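Zeswood to end curbside pickup of glass and dishware

Zeswood households will no longer be able to put glass in their blue curbside bins starting in October, the town's public works office said Monday.

Residents will instead take bottles, jars and unwanted dishware to one of nine drop-off points. The largest will be at the Maruyama Street transfer station, which will stay open until 7 p.m. on weekdays.

The town collected 949 tons of glass last year, and 29 percent of it was too mixed or too dirty to be sold. Broken glass also ended up in the paper loads, which lowered the price the town got for them. 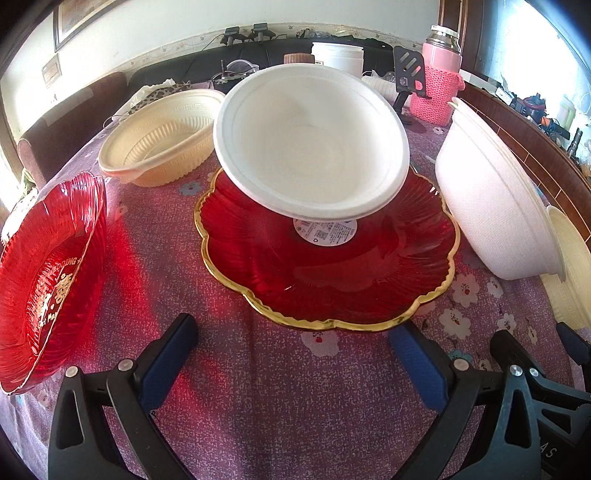 Red glass tableware and a white molded-pulp bowl. Decorative glass will go in a separate container from bottles and jars.

"Drinking glasses, plates and vases don't melt at the same temperature as a bottle," said Tariq Bangash, who runs the town's recycling program. "A few of them can spoil a whole load."

Pieces in good condition can be left on the reuse shelves at Maruyama Street, where anyone may take them for free. Ceramic plates and bowls are accepted there too. Chipped or cracked items go in the bin marked for rubble, which is hauled to the Gudora quarry and crushed for road base.

Molded-pulp bowls and plates can go in the yard waste cart if they have no plastic lining. Stickers and labels should be peeled off first.

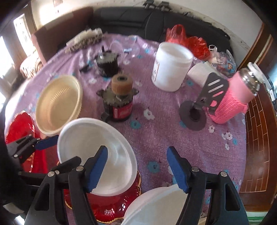
What it will cost

The monthly collection fee will drop by 40 cents per household. Apartment buildings with their own contracts are not affected.

Residents who can't get to a drop-off point may ask for a pickup twice a year by calling the public works office. The street of Irodora Court, which is closed for sewer work, will keep its current service until the road reopens.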